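February, a bit after 4 pm

Glue notes, batch two. I finally got through the rest of the hide glue tests for the Brannigan chair repairs and I'm much happier than I was last time! Soaked 100 g of the Plumine granules in 200 ml of cold water overnight (Siham was right, the two hours I gave batch one was silly) and warmed it slowly in the double pot. Came out like thin honey, no lumps, and it strung nicely off the brush.

Glued up six maple lap joints, clamped them, went to lunch. The first batch had let go at 157 pounds on the pull tester, and it peeled clean off one face, so I'm blaming starved joints – I had the clamps cranked way too tight. Best one today held to 744 before the wood itself tore. Magdy thinks the gauge sticks a little up high, so take that with some salt until we check it against the one at Hostetti.
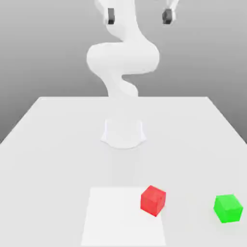
Render, white arm on white table, gray backdrop.

Still to do: the same thing on old oak with the original glue left in the joint. Adel swears new hide glue wakes up the old stuff and you don't have to scrape, and I'd love that to be true (there are a LOT of rungs). I'll try three scraped and three not.

Also, the pot lid is warped and we lose water all afternoon. I topped it up twice and didn't write down how much, sorry Fouad. Leftover glue is in the fridge in the blue jar – please don't toss it, I want to reheat it tomorrow and see how much strength it drops.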